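Valoración de bisutería y piedras ornamentales
Apuntes de la sesión 3: el lote doméstico
Docente: Saron Beyene
Revisión de los apuntes: Clem Kerslake

Punto de partida

En la sesión anterior quedó pendiente la pregunta de Hakim Tuhumury: qué se hace con un montón de pulseras que llega sin factura, sin etiqueta y con una historia familiar muy bonita. La respuesta corta es que se desconfía de la historia y se empieza por ordenar. La larga ocupa estos apuntes.

Conviene advertir que buena parte de los manuales de iniciación despacha este asunto en media página. El manual Gulley, que figura en la bibliografía, propone clasificar por color y asigna a cada color una piedra probable. El método es cómodo y, a mi juicio, sirve de poco. Un color verde admite jade, serpentina, cuarzo teñido, vidrio y resina. Quien escribe "jade" en una ficha porque el aro es verde ha anotado un deseo.

1. Separar antes de nombrar

El lote doméstico casi siempre viene mezclado: aros rígidos encima de pulseras de cuentas, cuentas de varios colores por debajo, alguna pieza suelta que no se sabe a qué pertenece. La primera tarea consiste en separar por construcción:

a) Aros rígidos de una sola pieza.
b) Pulseras de cuentas, con cierre o sin él.
c) Piezas sueltas, fragmentos y lo que no encaje en los grupos anteriores.

Solo después se anota el color, y siempre como color. "Cuentas rojo oscuro" es una entrada válida. "Granate" no lo es hasta que alguien haya medido algo. Lo mismo vale para "cristal", palabra que en los mercadillos abarca cualquier cosa transparente, plástico incluido.

2. La superficie y el recipiente

Se recomienda trabajar sobre tela. Los manuales piden un paño liso y neutro, y tienen razón en cuanto al color: un fondo a rayas se refleja en las piezas pulidas y engaña sobre el tono. En una casa, sin embargo, se trabaja con lo que hay, y una sábana amortigua los golpes mejor que un tablero. Si el fondo es de colores, la observación del tono se repite más tarde sobre papel blanco.

Para guardar, una caja metálica abierta resulta práctica, con una reserva seria: el metal desnudo y las superficies pulidas se llevan mal. Se forra el fondo o se embolsa cada pieza. Las cuentas menudas van aparte, pues acaban siempre debajo de todo lo demás.

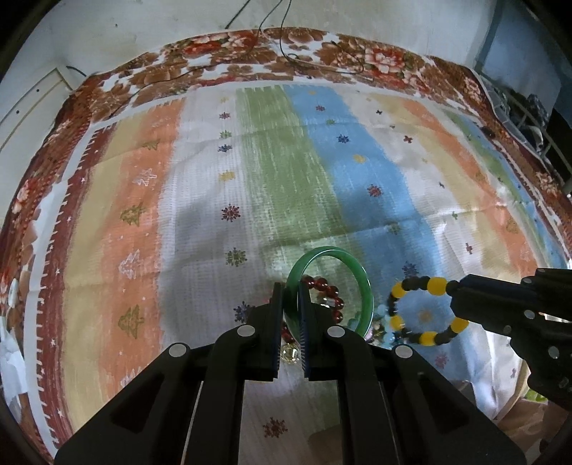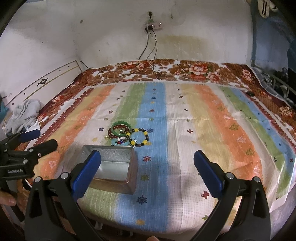
Aro verde y pulseras de cuentas sobre tela estampada.

3. El aro verde

Es la pieza que todo el mundo quiere tasar primero. Propongo dejarla para el final, cuando ya se ha enfriado el entusiasmo. Un veteado con zonas más claras se cita a menudo como prueba de autenticidad, y no prueba gran cosa: hay vidrio moteado muy convincente. El brillo tampoco decide, puesto que un buen pulido y una cera lo consiguen en materiales modestos.

Sobre la famosa prueba del sonido, que consiste en golpear suavemente el aro y escuchar, mi opinión es conocida. Cúc Quách la defendió en clase con buenos argumentos y un oído mejor que el mío. Aun así, una grieta interna cambia el timbre de una pieza legítima, y el golpe puede agrandar la grieta.

Lo que sí aporta información:
- Densidad por pesada hidrostática.
- Índice de refracción, si la curvatura permite una lectura decente.
- Observación con lupa de los bordes y del interior del aro.
- Espectro infrarrojo, en laboratorio, cuando se sospecha impregnación con polímeros.

4. Las pulseras de cuentas

Se revisan el hilo, los taladros y la regularidad. Las cuentas idénticas hasta en el último detalle invitan a pensar en molde; las irregulares no garantizan nada, porque también se fabrican irregulares. En las pulseras de colores alternos hay que examinar cada color por separado: es frecuente que convivan dos materiales.

Ejercicio para casa

Reúna un lote de bisutería propia o prestada y redacte una ficha por pieza, en 40 palabras como máximo, sin emplear ningún nombre de mineral. Ebere Tamuno preguntó si se admite "tipo ámbar". No se admite.

Adjunte al final una lista de las pruebas que pediría para cada pieza y lo que espera descartar con ellas. Las fichas se entregan en octubre, en papel.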